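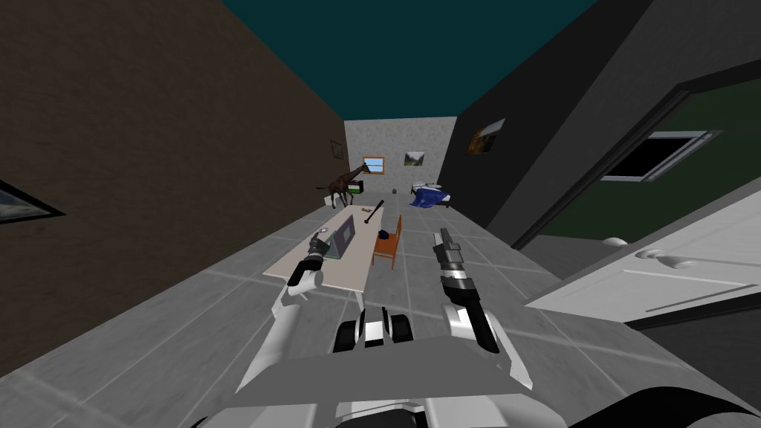
Figure 2. Large square floor tiles, light gray, with lighter grout lines.

Section 2. Routine and Periodic Care of Tiled Floors

2.1 Scope

This section applies to all ceramic and porcelain floor tile in buildings managed under the Dondholm facilities agreement. Stone, vinyl and sealed concrete are covered in Section 3. Staff must read the safety sheet for Plevora Neutral Floor Cleaner before using it for the first time.

One bottle of concentrate, mixed as directed in 2.3, treats up to 4000 square feet of floor. Order stock on this basis. Do not store mixed solution overnight.

2.2 Before You Begin

1. Place wet floor signs at every entrance to the room.
2. Move chairs, bins and other light items off the floor area. Heavy furniture may stay in place.
3. Check the floor for cracked tiles, missing grout and raised edges. Mark each fault with tape and enter it in the maintenance log.
4. Sweep or vacuum the whole floor, including corners and the strip along the base of each wall.

CAUTION: Do not use a vacuum with a rotating brush on glazed tile. Fine grit caught in the brush can scratch the surface.

2.3 Routine Cleaning

1. Fill the clean-water bucket with cool water to the marked line.
2. Add two capfuls of concentrate. Stir with the paddle supplied.
3. Dip the mop and wring it until it no longer drips.
4. Start at the wall farthest from the exit and work backward toward the door.
5. Rinse the mop in the second bucket after each pass. Change the rinse water when it turns cloudy.
6. Go over the floor once more with plain water.
7. Leave the signs in place until the floor is fully dry.

NOTE: A dull film after drying is usually a sign of too much concentrate. Repeat step 6 with fresh water before trying any other product.

2.4 Cleaning Grout Lines

Light grout shows soil sooner than the tile around it and should be treated separately each August, or earlier if it has visibly darkened.

1. Complete the routine cleaning in 2.3 and allow the floor to dry.
2. Apply Mfaume Grout Paste along the joints with the narrow nozzle. Work in small areas.
3. Leave the paste for 22 minutes. Do not let it dry out - mist lightly with water if needed.
4. Scrub along the joint with a nylon brush.
5. Wipe up the residue with a damp cloth, then rinse the area with plain water.

WARNING: Never mix grout paste with bleach or with any product containing bleach. Harmful fumes may result. Open windows or run the ventilation while the paste is in use, and wear gloves and eye protection.

Do not use wire brushes, steel wool or vinegar on grout. Damage caused by these is not covered by the floor warranty.

2.5 Sealing

Grout sealer may be applied only by staff who have completed the Plillard floor care course. Newly sealed joints must be kept free of foot traffic for two hours and must not be washed until the following day.

2.6 Records and Contacts

Enter the room number, the product used and your initials in the log after each periodic cleaning. Questions about products should be sent to Honeylyn Lumanlan, Supplies. Reports of loose or broken tile go to Nikau Treloar, Building Maintenance.

Section revised 26/01/2026.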